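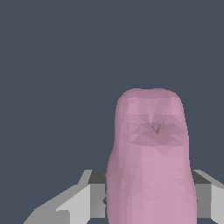
The pink thing between the gripper fingers, in the simulator.

So that pink blob has taken over my month, and I'm only a little sorry about it! For anyone new to the newsletter, I help out with the robotics club in the evenings, and this term we're doing grasping, all in simulation. Omer is the name of our simulated arm (the students voted, and I lost with Ong). Its whole job right now is to pick up one soft-looking pink shape and put it in a bin that we haven't built yet.

Trí Huỳnh made the mesh. He kept the triangle count low so it would run on the older laptops, and I've grown fond of all those little facets. There's a dent near one end that he swears he put there on purpose, to give the students something to line up with. I have my doubts, but it does make a good landmark, and two of our newer members wrote their first bit of code just to work out which way the dent was facing.

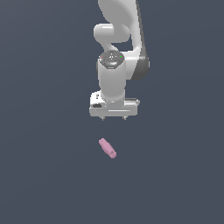 The hard part is getting the arm lined up before it comes down. When the shape is lying at an angle, you have to turn the wrist to match, and everybody's first try forgets that. Mine did too! We ran 34 attempts in one evening with the wrist left at its default, wrote every result on the whiteboard, and then went back and added the rotation. I won't tell you the numbers yet (Relu Avram wants them for the July write-up and he guards that spreadsheet like a hawk), but there was some cheering, and somebody knocked over the pretzels.

We split into 4 teams after that. One is working on the approach, one on how hard to squeeze, one on the camera views, and one is the Juta team, which is what they call their scoring script. Juta gives you 6 points for a clean lift and takes 2 away if you bump the shape first. There has been a lot of arguing over what counts as a bump, so if you have opinions on contact thresholds, please come by. Bring snacks.
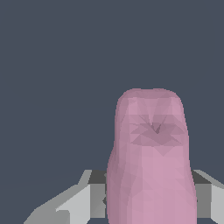

Another close-up from the simulator, dent and all.

Next up is the bin, and then a second shape, probably something with corners. Doors open at 6, and you don't need to have written any code before. If you can bring a laptop charger, do, because we are always short of them.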